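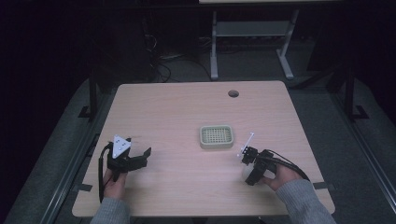

Basket task at the Skelcombe bench, one hand-held gripper in each hand.

We use cookies to remember your settings and to see which pages get read. Accept all / Manage choices

Progress report to the Bradmont fund, 16th August

Hello again from Skelcombe. It's been a busy stretch and I'm glad to say most of it went on the thing you gave us the money for, which was writing down how we record hand-held gripper work so that other groups can copy it (or argue with it!).

The draft code of practice is now on version 3. The last one ran to far too many pages and the Eide group told us, kindly, that their operators had stopped reading at the part about file names. So I've cut it hard. What an operator needs at the bench now fits on one sheet, and the rest has gone into a back section for whoever runs the sessions.

The bench rules have settled down nicely. Work inside the tape. Keep the marker on each gripper facing clear of your sleeve. One object to start with, and we use the green basket for that - it's light and the open grid gives the fingers plenty to catch on. Route the cables out to the sides before you pick anything up. That last one is my favourite because I was the one who kept forgetting it, and I still think the wording is a bit weak. "Out to the sides" means something different on every table, and I'd like to give a proper clearance if we can agree one.

On numbers, we planned 260 recordings for this period and have 200 that pass our own checks. Of the ones that didn't, most failed on the start and stop rule: hands have to be still before the recording begins, and people are keen and just go. I've moved that line to the top of the sheet and put it in bold. We'll see.

Tindel have been trying the same sheet on their own benches and sent back 71 comments. I've been through all of them now. A good half were about words (we said "gripper", "tool" and "hand unit" for the same thing, sorry) and those are fixed. The harder ones are about rest breaks. We wrote that an operator should stop when tired, and Tindel want a set time limit. I've come round to their view, but Eide would sooner leave it to each site, so it stays open in this draft with both wordings side by side.

Money is fine. We've spent less on travel than we said and more on spare cables. I'd like to move the travel left-over into paid operator time, if you're happy with that - could you let me know by email? No need for a new form unless your side wants one.

Still to do: the section on consent for operators, a short checklist for setting up the table, and one joint session with Eide where we swap operators and see whether the sheet makes sense to people who didn't write it. The final text is due to you in December and I think we'll make it, so long as the consent section doesn't grow.

Skelcombe bench practice project. All rights reserved. Contact us | Back to top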